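Home Meetings Minutes Suppliers Contact

Jaltdale Imaging Equipment Group: minutes of the fall meeting, Plenden office

12 October 2021
Minutes by Hollis Holloway

Vaughn Ruiz-Ortega was in the chair and I took the notes, so if anything below sounds more like me than like you, tell me and I'll fix it. We had people in the room from Plenden and from the outlying clinics, plus a couple on the phone line, which dropped once during the service contract talk and had to be redialed.

Last time's minutes

Approved with one change. I had written that the north clinic wanted to return its older ultrasound cart. They want to keep it and return the printer. Sorry, north clinic!

Service contract with Begay

This took up most of the meeting. The Begay contract covers our ultrasound and portable X-ray units and it runs out next July. Vaughn had the call log printed for everybody. Begay took 170 calls from us over the contract year, and most of them were closed on the first visit. The trouble is the ones that weren't. Plenden had a portable X-ray out for 8 working days waiting on a battery tray, and the techs were wheeling one over from the surgery floor every morning and wheeling it back at lunch.

I said I thought the parts problem mattered more to us than the hourly rate. There was some pushback on that (fair enough, I don't hold the budget), and we went back and forth for a while on whether we could ask for a small stock of parts to be kept on our own shelves. The surgery floor liked the idea a lot. Finance wants to know who owns the parts if we switch companies.

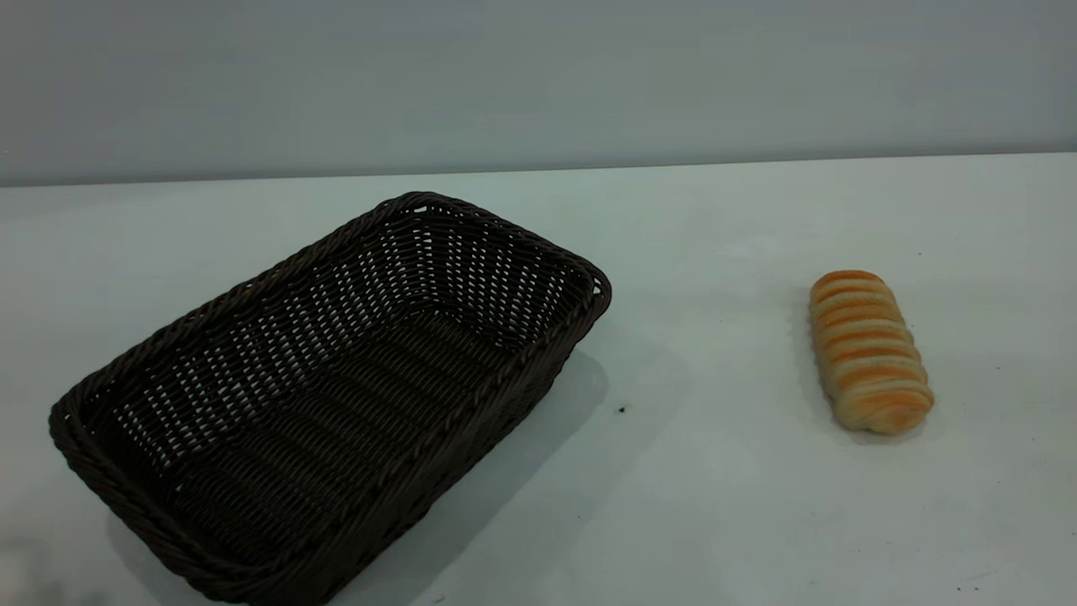
Where we landed is that Vaughn will ask Begay for two prices, one with the local parts shelf and one without, and we'll look at them side by side before anybody signs. I'm going to pull together a list of the parts we've waited on longest. Please send me yours, even if it's just a scribble from the logbook.

Driltenell software update

The Driltenell rep couldn't join us but sent a letter, which I read out loud (badly, it was full of version numbers). The new release changes the way studies are labeled when they go over to the archive. We have 1,093 studies still carrying the old style of label, and I'd like us to clean those up before we take the update. I tried relabeling a handful last month and it goes pretty quickly once you get the hang of the menu. 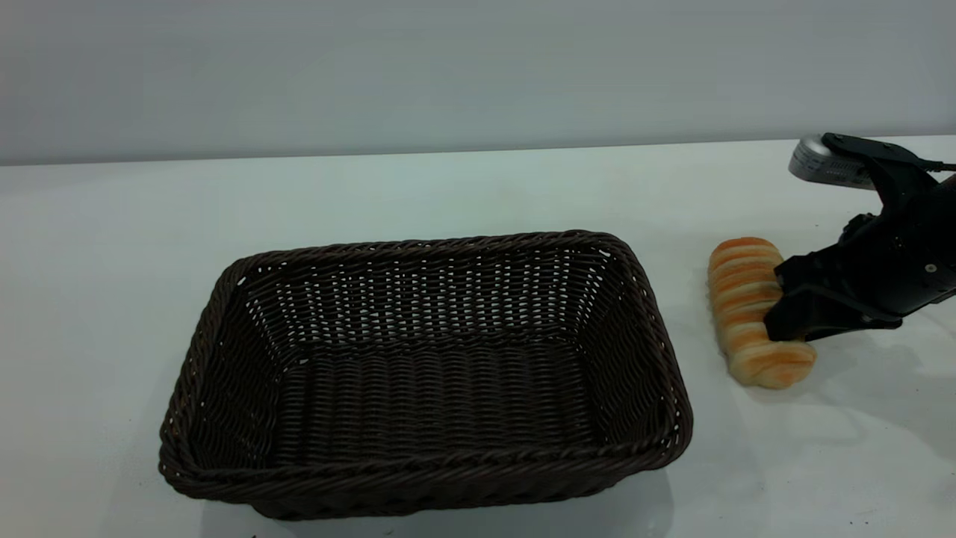 Basket and twisted bread roll on the white tabletop.

The women's health clinic asked if the update can be put off until their busy stretch is over. Vaughn was fine with that so long as every site is on the same version by the end of winter. No one objected. I'll write back to Driltenell and ask for a later slot, and I'll also ask if the training can be done in person this time. Last time it was a recorded video and I know plenty of you turned it off halfway through. I did too!

Probe cleaning records

We agreed to go to one log sheet for all the sites. Right now every clinic has its own and they don't match, and when the inspector came through Plenden the front desk had to dig out sheets in all kinds of layouts. The sheet from the women's health clinic was the favorite. It has a spot for the probe serial number and the initials of whoever did the soak, and it fits on one side of the page. I'll retype it with the Jaltdale heading and send it around.

There was a question about going to an electronic log. We all like the sound of it, but we don't have tablets in the cleaning rooms and didn't want to hold up the paper version over that. It goes on the list for next year.

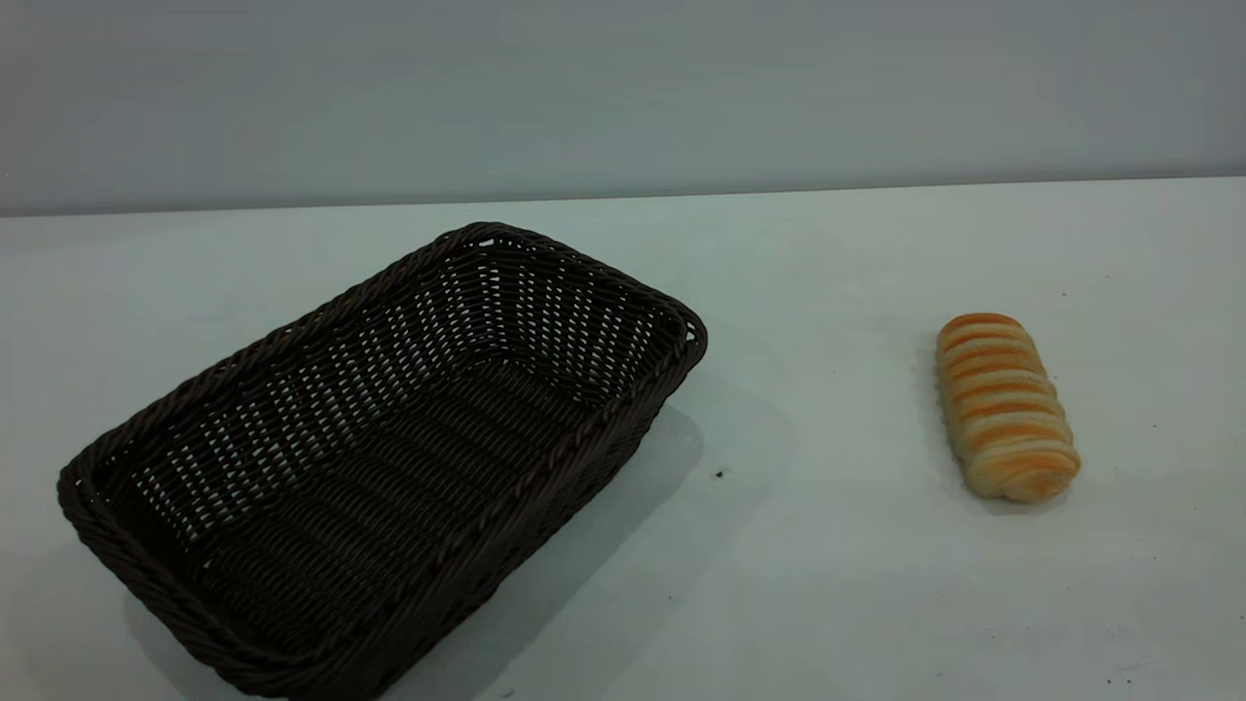
Dark woven basket and bread roll, gray wall behind.

Loaner carts

We have 9 loaner carts on the books and I could only tell you where most of them are. If there's a cart in your hallway with a yellow asset tag, please email me the number on it. Vaughn wants a sign-out sheet by the equipment room door, and I said I'd put one up this week with a pen on a string. The east clinic would like to keep theirs until their own comes back from repair, and that was approved.

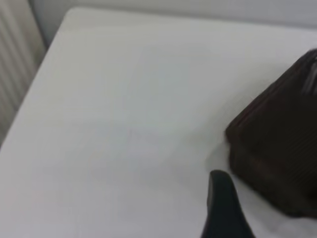 Who's doing what

Vaughn: two prices from Begay, and an answer for finance on who owns the parts.
Hollis: longest-wait parts list, letter to Driltenell, new cleaning log, sign-out sheet.
All sites: yellow tag numbers to Hollis, and start on the old study labels when you have a slow afternoon.

Next meeting

Same room in Plenden, after the holidays. I'll send out the date once Vaughn has his calendar sorted. The parking lot behind the building is being repaved, so come in by the front.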